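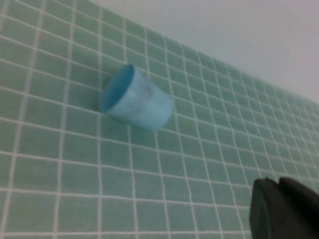 Wrist camera view, cup on its side on the green tile.

Subject: Re: Open day, manipulation demo

On 19 March 2023 the Flurholm list wrote:
> Will the June demo use the tiled counter again, or the flat
> test board? Our group of 9 would like to see the side grasp.

Tiled counter. The grout lines stay in view of the wrist camera, and visitors asked about them last time. Cup starts on its side, mouth away from the gripper. Closing speed is set in Ivadar before each run and is not changed during it.

Each slot is 15 minutes, 10 people maximum, so your group fits in one. Stand behind the yellow line; the arm reaches 700 mm from its base. The Stallon controller logs will be on the side screen. Send slot preferences to the list.

Avcı lab, open day desk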